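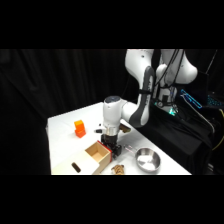 The Posasik table: two stacked blocks, the open cardboard box, the steel bowl and the small striped object that looks like a toy animal.

Posasik household objects: tabletop set

Version 2
Maintained by Ajith Rao, Pukurport

What is in this folder

Posasik is a collection of short recordings of small things on a white-covered table. The things are ordinary ones, of the kind which collects on a shelf at home: blocks, boxes, bowls, small toys. There are 343 recordings in this version. Each recording has one text file with the same name, where the layout of the table and the task are written in plain words.

Layouts

There are 9 layouts, numbered from 1. In the picture at the top the blocks stand on the left, one on the other, with the yellow-orange one on top and the more reddish one under it. The box is open, and the bowl is to the right of it. If you compare with other layouts, please read the layout number first, as the same object can have another position there.

Names of objects

We tried to keep the names short and always the same. They are used in all the text files.

block_light: the yellow-orange block
block_dark: the reddish orange block
box_open: the cardboard box with light tan inside and a red edge
panel_white: the white sliding panel which belongs to box_open
bowl_steel: the shiny bowl with a thin wire handle
animal_small: the striped tan and brown object
item_brown: the small dark brown thing on the panel

For item_brown we did not choose a better name. In version 1 it had two different names, and this made a problem for people who search by text. Now there is only one.

Tasks

The task sentences were written by hand, mostly by me, and corrected by a colleague at Pisharody. Examples are "put the animal in the bowl", "take the upper block and place it in the box" and "move the brown item from the panel to the table". A sentence says what was asked. Whether it was completed is written on the next line, as yes, no or partly.

Known problems

The steel bowl reflects light strongly, so its inner side can look different between recordings made in the morning and in the evening.
In layout 2 the words left and right were exchanged in some text files. I corrected those which I found.
The Deno spreadsheet still uses the names from version 1.

Corrections

If you find a mistake, please send me the recording name and the line that is wrong. The next check of the text files is planned for November.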